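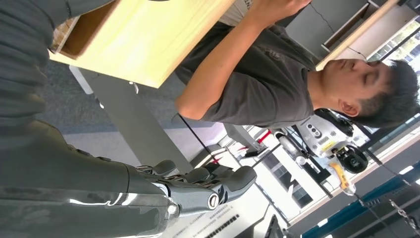 手首カメラ、板の保持作業。作業者は板の端を把持、視線は下向き。

2021/09/28 作業ノート 協働作業時の立ち入りと声かけの手順見直し

前回の打ち合わせで出た宿題の続き。人とロボットが同じ板を扱う作業について、今の手順書(Linalen版)を現場のやり方と突き合わせた。参加はHebden、Mabaso、Jacobs、自分。Molefeさんは午後から合流。

1. 開始合図
手順書では「作業者が準備完了を告げてから動作を許可する」となっているが、誰に告げるのかが書いていない。実際には操作卓の担当が復唱している。復唱までを合図に含める。言い方は「持ちます」「持ちました、どうぞ」で統一。「はい」だけの返事は合図として扱わない。

2. 視線
上の写真のように、板を持っている人は手元や足元を見ていることが多い。ハンドの方を見ている前提で手順を組むのはやめる。接近動作の前には操作卓側から必ず声をかけ、返事がなければ動かさない。Jacobsさんから、表示灯でも知らせたらどうかという案。下を向いていると目に入らないので、灯だけに頼らない条件でなら追加可とした。

3. 指まわり
ハンドの指の関節部は隙間が狭く、挟み込みの評価がまだ仮のまま。Engelbrechtの評価表に合わせて書き直す。人の手とハンドの指先の間隔は、受け渡しの瞬間を除いて12 cm以上を保つ。受け渡し時は速度を下げる。上限値は前の表から写しただけで根拠が残っていなかったので、Mabasoさんが測り直すまで空欄にしておく。古い数字を使い回さないこと。

4. ケーブル
床の近くを通る細いケーブルは、板を持った人からは見えにくい。作業範囲に入るものは、開始前に壁側へ寄せるか床に固定する。どちらもできないときは作業票に位置を書く。固定テープは棚の二段目。灰色のカーペットだと普通のテープは端からはがれるので、布用のほうを使う。

5. 服装と手袋
袖口の広い服、ひも付きの名札は不可。半袖は可。手袋については意見が割れた。Hebdenさんは板のささくれを考えると着用が基本、Mabasoさんは指先の感覚が鈍って離すのが遅れるという意見。板の端面が荒いものだけ薄手の手袋を着用、という仮ルールで10月まで運用してみる。手袋の有無は作業票に残す。

6. 停止
非常停止は操作卓担当が手を置いた状態で開始する。作業者本人が両手で板を持っていると自分では押せない。したがって一人作業は禁止。これは今の版にも書いてあるが、注記の扱いで目立たないので本文の先頭へ移す。停止後の再開は合図からやり直し。途中の姿勢から続きを動かさない。

7. 記録
手首カメラの映像には作業者の顔が入る。保存前に本人の同意を確認し、同意書の番号を作業票に書く。見学者が入るときも同じ扱い。社外に出す資料では顔の処理をする。Plikbergに渡す分の担当はVasconcelosさん。

午後、Molefeさんを入れて改訂案を最初から読み合わせた。全17項目のうち、文言だけの修正で済むのが4項目。残りは次の版で番号が変わるので、古い番号で引用している作業票に注意。特に作業票766は旧番号のままBelbridge側に回っている。差し替えを送る。

Molefeさんの指摘:「原則として」が多すぎて、守らなくていい場合があるように読める。例外があるなら例外を書き、ないなら「原則として」を消す。同意。5の手袋の項にだけ残す。

未決
・受け渡し時の速度上限(Mabaso)
・合図の英語版。復唱の文句が長いと遅れるので短くする(Hebden)
・表示灯の取り付け高さ(Jacobs)
・評価表の書き直し(自分)

追記:手順書の印刷版が操作卓と棚に別々の版で置いてあった。棚のほうは回収済み。次の版から表紙に版番号を大きく入れる。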